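Tramham Food Co-op Open Day: Worth the Bus Ride?

The flyer promised "a whole new way to shop," so I went in July expecting to be sold something. The 23 bus drops you outside the old Diltard carpet showroom, and the co-op has the back half of it. The front half is still full of carpet.

Doors were meant to open at 10. They opened at twenty past, and by then the line had reached the bus shelter. Membership is $42 a year, which gets you 20 percent off dry goods and a vote at the annual meeting. I asked what people had voted on last time and was told the opening hours. They are still closed on Mondays.

The tour was led by Biljana Dervishi, who talked fast and didn't dodge questions. She says they stock 303 lines, most of them bought through a wholesaler in Fotton. So much for the word "local" on the banner. The flour is local. The honey is local and costs what you'd expect. The rice, lentils and spices come from wherever everyone else's come from.

Prices were mixed. Oats and split peas beat my supermarket easily. Olive oil didn't, and the nuts were frankly a joke. I'd brought my own jars, as the flyer suggested, then waited while each one was weighed empty on the only scale working that morning - bring a book.

Mung beans were the one thing I'd have gone back for, cheaper than the bags at Georgiev and much easier to buy in small amounts.

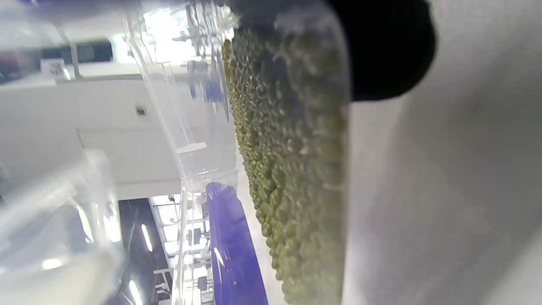
Jocelyn Tiongson wrote in after my first note on this to say I was being unfair about the wait, that on a Thursday afternoon she is in and out in ten minutes, and that the discount paid for her membership by spring. Maybe so. She also buys a lot more flour than I do.

I haven't joined. They do let non-members shop at full price, so I may try a Thursday and see. Parking is behind the building, shared with the carpet people.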